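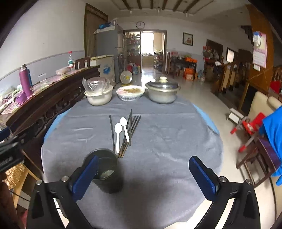 **Draneck bill tracker, three months in**

*29/01/2019*

I signed up for Draneck in November, the week after the midterms, when I was angry at everybody and had a credit card in my hand. Some people buy shoes. I bought a subscription to a thing that emails me when a state legislator does something.

If you've been reading this blog for a while you know my old system, which was a spreadsheet, a pile of bookmarks, and a vague feeling of guilt. I'd see somebody yelling on social media about a bill, go look it up, find out it had died in committee two weeks earlier, and then write 800 cranky words about it anyway. So I was pretty much the target customer.

Draneck works like this. You give it your address and it figures out your districts. You pick topics (taxes, schools, guns, zoning, whatever keeps you up at night) and it watches for bills that match. When one moves, you get an alert with the bill text, the sponsors, the vote if there was one, and a short plain summary. You can follow a bill, follow a legislator, or follow a committee if you're a real sicko. I follow two committees.

The summaries are the best part and I want to say that before I start complaining. They're dull! I mean that as praise. The one on our license plate fee bill told me what the fee was, what it would be, and who'd pay it, in four sentences, with no adjectives. I have read so much breathless garbage from my own side and from the other side that four flat sentences felt like a glass of cold water. I checked 20 of them against the bill text over the holidays, because I am fun at parties, and found one I'd call wrong. It had the effective date off by a year. I reported it and it was fixed by the next morning.

The vote pages are good too. You get every roll call, with amendments, which matters a lot if you care how somebody really voted and not how they'll describe it in a mailer next fall. My state rep, who campaigned as the last honest budget hawk in America, voted for an amendment stuffing more money into a parking deck and then voted against the final bill so he could say he opposed it. I would never have caught that on the legislature's own website, where amendments live in a separate PDF with a file name that looks like a cat walked on the keyboard. I got a whole post out of it and some very rude email, so that's the subscription paid for as far as I'm concerned.

Now the complaining.

**The alerts.** Out of the box this thing will not shut up. My first full day I got 26 notifications, most of them telling me a bill had been "referred." Referred where? To another committee. Great, thanks, I was in the shower. You can turn these down but the setting is buried under Account, then Delivery, then a little gray link that says "thresholds," and I only found it because I went in there to cancel. Set it to votes and hearings only. Do it the first day and you'll be a happier person.

**The topics.** They're too broad, and you can't make your own unless you pay for the upper tier. "Schools" gives me charter bills, which I want, and also a resolution congratulating a marching band. There's a keyword search but it's very literal. I searched "eminent domain" and it missed a bill that said "condemnation" all the way through, which is the same thing and is the word lawyers use. Anybody who's followed land fights would know that. Somebody over there hasn't.

**The scores.** So every legislator gets a "Alignment" number, based on how you answered a quiz when you signed up. I hate it. My senator has a 3 out of ten and I voted for her. She's wrong on a bunch of small stuff I answered questions about and right on the two big things I care about, and the quiz doesn't ask how much you care. I'd love to hide the scores completely and I can't. You can collapse the box, but it pops back open the next time you log in. I think numbers like that make people dumber about politics - they turn a voting record into a restaurant rating - and it's weird to see it sitting right on top of such careful summaries.

**Local stuff.** There isn't any. The site says "federal, state and local" on the front page and for me local means a link to the county calendar. I wrote to ask and got a polite answer saying city councils are coming for larger metros. I don't live in a larger metro. The most boneheaded vote I saw all winter was taken by our town council over a sidewalk, and I heard about it from a neighbor, same as always.

I did try the competition before I renewed. Iline is free, and it shows. You get federal votes and that's about it, plus a comment section under each bill that made me want to give up on self-government. Barasa has a prettier app and a nice map, but its summaries have a lean you can feel by the second line, and it happens to be my lean, and I still didn't like it. If I want to be flattered I'll read my own archives. Barasa does let you build custom topics on the cheap plan, so if that's the thing you need and you can tune out the editorializing, go look at it.

A reader from the Umstead forum asked whether you need any of this when the bills are all public anyway. Well, no! Everything in here is free if you have patience. My answer is that I had all that patience available to me for years and I used it zero times. I'd tell myself I'd check the calendar and then I'd watch a ballgame.

I renewed on the lower tier, monthly, not yearly. If they fix keyword search I'll probably go annual. If they put those scores in the alert emails, which a survey they sent me hinted at, I'm gone.

Oh, and the phone app logs you out whenever it updates, so write your password down somewhere. I've reset mine twice already and I'm running out of insults about the parking deck.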